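Memon adds monthly rental for its two-handed robot kit

The robot maker Memon will start renting its two-handed tabletop kit by the month in May, the company said at its Londholm office. 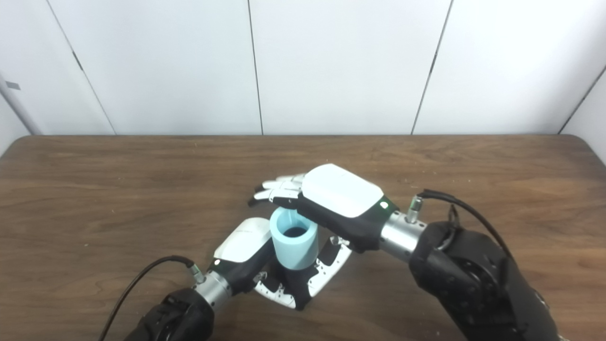
Who is the rental meant for?

Small labs, colleges and repair shops that want to try two-handed work before they buy. Memon says most of the requests it got last year came from teams of fewer than five people.

The kit has two arms, a pair of five-fingered hands, a control box and a license for the Travolness software. Rent is $523 a month with a three-month minimum, and customers can put half of what they have paid toward a purchase. Delivery within Londholm and Erkcombe is free. Other addresses pay a flat $167 each way.

Valquíria Rangel, who runs the rental desk, said handling light cups and other soft items will be part of the setup visit. "People ask about lifting weight first, and then they go home and try it on a cup," she said. "We would like them to do that while we are still in the room."

The setup visit takes one morning. A second visit can be booked for $297. Spare fingertips are sold in packs at $49, and normal wear on the fingers is covered by the rent. Damage from liquids is not.

Renters need a sturdy table and a grounded outlet. The computer that runs the software is not part of the kit, though Memon will lend one for the first two weeks.

Orders open at 9 a.m. on the first working day of the month. The Erkcombe showroom will keep one kit set up for visitors, by appointment.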